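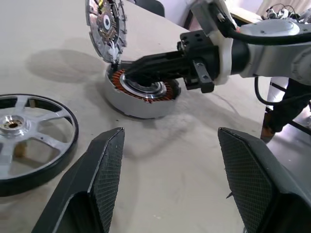
What does this package do?

It runs the two-arm teardown task for wheel hub motors: it finds the parts on the table, picks the next step, and sends motion targets to both arms.

# sumari-teardown

Search this repository

Sumari is the planning and control layer for our motor disassembly work. This repository holds the step planner, the part detector, the arm controllers and a small set of recorded runs. It does not include drivers. Those live in the Romton package, which has to be installed first.

## Layout

- `planner/` – step graph and arm assignment
- `perception/` – part detector and pose estimates
- `control/` – joint and Cartesian controllers for both arms
- `tools/` – replay, labeling and log export
- `runs/` – recorded runs with step labels

## Setup

Install Romton, then run `make setup` from the top folder. Copy `config/default.yaml` to `config/local.yaml` and fill in the arm addresses. Run `tools/check_frames` before the first motion. It compares the wrist and head views and prints the offset between them in millimeters. If the offset is over 3, redo the hand-eye calibration.

## How steps are chosen

The planner keeps a graph of parts and the contacts between them. A step is open when nothing else blocks the part it moves. Each open step gets a score for reach, grasp quality and the chance of the arms meeting. The best one goes to the controller.

Only one arm may enter the stator housing at a time. The other can hold a part or wait outside the keep-out zone. The zone is set in `config/zones.yaml` and is checked again on every control cycle.

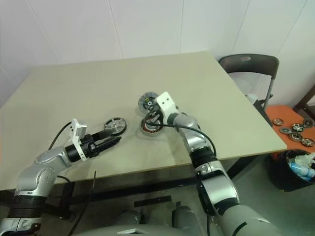 Can the detector be used without the planner?

Run `perception/detect_only`, which writes labels and poses to a file and leaves the arms alone.

## Data

The Teruvetti set has 1,060 labeled clips, of which 800 are for training. The rest are held out. Labels cover the wheel, stator, end cover and both grippers. Clips from one run never appear on both sides of the split.

## Known issues

- Shiny housings give poor depth. The detector falls back to color edges, and the pose can flip.
- Cables are not modeled – keep speed limits low near the wrist.
- The Magyar solver sometimes returns a late plan. The controller drops it and asks again, up to 2 times, then stops.
- Replay fails on logs recorded before August 2021. Convert them with `tools/upgrade_log`.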